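About Nernon

Nernon teaches people to fold their clothes. We have been doing it since June of a year when we were told there was no money in it, and so far we have found no reason to disagree.

The school began in Demthorpe, above a shop that sold lampshades, with 2 ironing boards and a class of people who had mostly come in to ask about lampshades. We now have a proper room on Plastau Street, a waiting list in the fall, and 354 graduates who can put away a week's laundry before it becomes furniture.

Why we teach on beds

Most folding gets done on a bed, usually late, by someone who would like to be in it. So that's how we teach. Our practice beds are made up with ordinary household bedding, stripes included. Stripes are handy for checking whether your sleeves are level, and merciless when they aren't.

Long garments come first. Coveralls, smocks and anything else with a collar at one end and far too much cloth at the other get laid flat along the bed, collar toward the head, seam down the middle. Then you take hold of the bottom and start bringing it up. Thin fabric with a bit of sheen will try to slide off somewhere else. Let it know you've noticed.
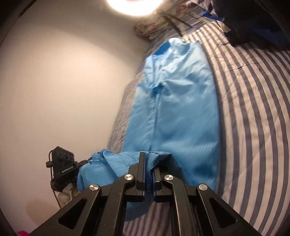

What you can sign up for

The Basic Course runs 30 hours and covers shirts, pants, towels and workwear. Fitted sheets have their own evening, known as the Nechyporuk Session after the fold we teach in it, and it tends to run over.

Tuition for the Basic Course is $400, tea included. Bring your own laundry, clean please. We had to add the last part to the enrollment form.

Page updated 06/09/2018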